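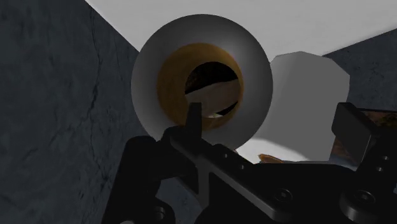
A large white roll with an orange-brown core, and a white block behind it.

We went to the open day at the Skeddale arts center on 22nd May, mostly to find out about the summer film and theater courses for teens. Parking is on Gramemdale Road and fills up early, so we walked the last part.

The film course runs for two weeks in June. Students write a short script in the first week, then shoot and edit it in the second. Obinna Lawal, who teaches it, showed us three films from last year. One of them, a ghost story set in a bus station, was very good. The sound on the other two was hard to follow in places, and he said they now spend a full morning on microphones.

Upstairs the Nitemell youth theater was running a drop-in session. My daughter joined in and I sat at the back. It was mostly voice work and a game with chairs. They take ages 11 to 16 and there is a waiting list for the younger group - put your name down at the front desk, as the website form was not working.

The main hall seats 72. We caught the end of a set by the Dauda drummers, with people standing along the side wall.

The cafe closes at two, which we found out at ten past. Bring a sandwich. The course fee can be paid in two parts, and there are a few free places for local families. Forms are at the desk.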